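Underlayment under click vinyl: am I being upsold?
Flooring & Tile > Floating floors

mudroom_mike
16 April 2024

Slab house, 800 square feet of click vinyl going down in June across the kitchen, hall and den. The planks already have a pad glued to the back. The guy at the Falley showroom says I should put a second underlayment beneath it, which he happens to sell, and which happens to be on sale until I leave the building. 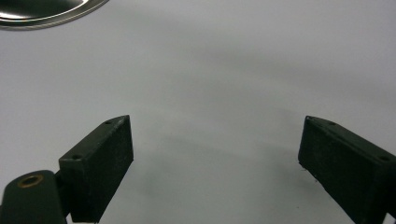
My quote with his pad is a hair over $4,000. Without it I could buy a decent dishwasher. He says the extra layer makes it quieter and warmer. The install sheet in the box says "attached pad, no additional underlayment required," and then two pages later it says to consult your retailer. So I consulted him, and you see where that got me.

Slab was poured before I was born and has a few low spots. Anybody doubled up and lived with it?

grout_expectations

Don't. Two soft layers means the joints flex every time you walk on them, and the little tongues on click vinyl are about as strong as a potato chip. Mine started separating by the fridge. I called the manufacturer and the first question was whether there was anything under the attached pad. The second question was whether there was anything else they could help me with today.

Lucinda Whitfield

Depends on the pad, though. There are thin dense ones made to go under padded planks, a millimeter or so, and then there's the squashy foam meant for laminate. People talk like it's all one product. I used the Batodska thin stuff in a condo because the association wanted a sound rating, and it's been fine. Mike, which one did he quote?

mudroom_mike

It says "Yeoh Comfort Plus" on the quote. The sample felt like a yoga mat.

Lucinda Whitfield

Ah. Then no.

grout_expectations

So we agree.

Lucinda Whitfield

On the yoga mat. I don't agree that doubling up is always wrong, which was your first word on the subject.

plankton

Everyone's skipping the slab. Old concrete with no idea what's under it, I'd tape down a square of clear plastic and look at it in a few days before I spent a dime on anything. If it fogs up you want 6 mil poly down as a vapor barrier, and that's cheap and has no squish to it. Check your instructions for it, most of them allow poly even when they won't allow foam.

And fill the low spots. Pad does not level a floor. I have had this conversation with my brother-in-law in his own kitchen, standing in the dip.

Dexter Iwasaki

I put floors in for a living, mostly in Kirkthorpe and the towns south of it. plankton's right about the low spots. Get a long straightedge, mark anything over what the sheet allows, and use a cement patch. Grind the humps first or you'll be patching forever.

I'll stick up for the showroom guy a little. Half his customers complain that vinyl on slab sounds hollow and feels cold, and they complain to him. A second pad stops the phone call. It starts a different one a year later, but that goes to me.

grout_expectations

A year is generous. I got 9 months.

heeltoe

Contrary opinion: I've had foam under padded planks in a basement since we moved in and not one joint has opened. It does feel a bit like walking on a cake. We've come to like it.

Dexter Iwasaki

How much furniture is down there?

heeltoe

A beanbag and a treadmill we don't use.

plankton

Well, the beanbag's not going to hurt it.

mudroom_mike

OK, taped plastic down in two places tonight, one by the back door and one in the den where the dog can't get at it. Will report. If it stays clear I'm skipping the pad and spending the money on patch and a straightedge.

Follow-up question: the showroom also quoted me a "perimeter expansion kit." Is that a real thing?

Dexter Iwasaki

It's a bag of spacers. Cut up some scrap plank.

Lucinda Whitfield

I bought the kit. I have no regrets and I still have the bag.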